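Il faut laisser les doigts tranquilles

Chez Senadham, on change les doigts de la pince chaque lundi, même s'ils sont bons. Je trouve que c'est une erreur. Chaque démontage oblige à refaire le réglage, et le réglage prend 2 heures.

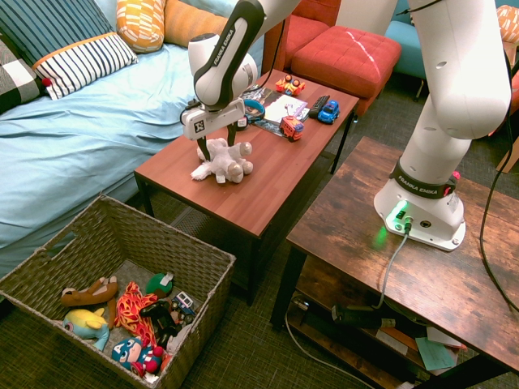

Le bras Franka Emika et la petite peluche blanche, sur la table basse.

Je préfère regarder les doigts le matin, les nettoyer et noter l'usure dans le cahier. Après environ 1000 prises, on décide. Une pièce usée se remplace, une pièce saine reste à sa place.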